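What the stitching robot did to our Mondays
22 Jul 2024

I've been a theatre nurse for 20 years, and for most of that time the closing-up part of an operation was when the room relaxed. The hard bit was over, somebody would ask what was for lunch, and whichever junior was on that day got handed the needle. You learned a lot about people in that half hour. Some hummed. One went so quiet we used to check on her.

Then in December we got the Skenatis, and now the machine does a good part of the stitching on its own while a surgeon sits at the console and watches with a hand near the stop control. I've been asked by so many friends whether it's creepy (it was, for a fortnight) and whether it's going to take my job (no, and I'll come to that) that I thought I'd put it all down in one place.

First thing to say is that I like it. I didn't expect to! It's steady, it doesn't get a sore back at four in the afternoon, and it couldn't care less who's in the room. On our unit the surgeon sets out where the stitches should go, the software suggests a path, the surgeon says yes or changes it, and off it goes, one knot after another. If it isn't sure of itself it stops and waits. I've worked with people who could have done with that feature.

What bothers me is how little of this was talked through with the people who stand next to it. We had a training afternoon, which was mostly slides, and a login for something called Stitodex, where every stitch gets logged. There were 40 of us in the seminar room and the questions were cut off when the tea arrived. I'd wanted to ask who counts as having done the closure when the notes are written up. I still don't have an answer I'd be happy reading out to a patient's daughter.

And the work has changed, whatever the leaflet says. I used to watch hands. I could tell from a shoulder that someone wanted the scissors before they'd opened their mouth. Now I watch a screen, same as everyone else, and the view is so close up that you lose track of how small it all is. The needle driver fills the middle of the picture, a curved needle in its jaws, with the black thread running up from the needle and the knots already tied dotted across the tissue. 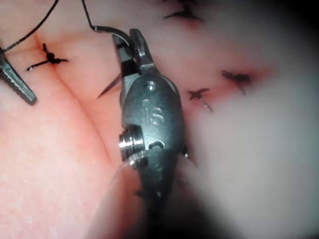
Who gets to practise now?

My real worry is the juniors. Closing was where they started. It was low drama, it was slow, and there was always someone senior at their elbow saying "bit further back, take a proper bite". If the machine does the easy ones, the only stitching left for a person is the awkward sort, when the robot has stopped and everybody's tense. That's a rotten time to be learning.

The answer we were given was Wovedow, which is the simulator down the corridor. It's good, I've had a go myself, and my knots were dreadful. But it's booked in slots, the slots fall in the middle of clinics, and a pad of fake skin doesn't teach you to keep your head while an anaesthetist is asking how much longer.

I'd set a rule. One list a week, closed by hand, by the people who need the practice, and nobody upstairs gets to moan about the minutes. Ours could be Monday. It's a gentle list anyway, and I miss the humming.

As for my own job, there's more of it. There are instruments to check that we never had before, a longer set-up, and a swap back to ordinary kit that has to be ready in case the arms need to come out in a hurry. None of that was in the staffing plan. So when someone tells you automation saves time, ask them whose.

I wouldn't send it back. I'd just like us to be in the room when the next one gets chosen, and I'd like the tea to come later.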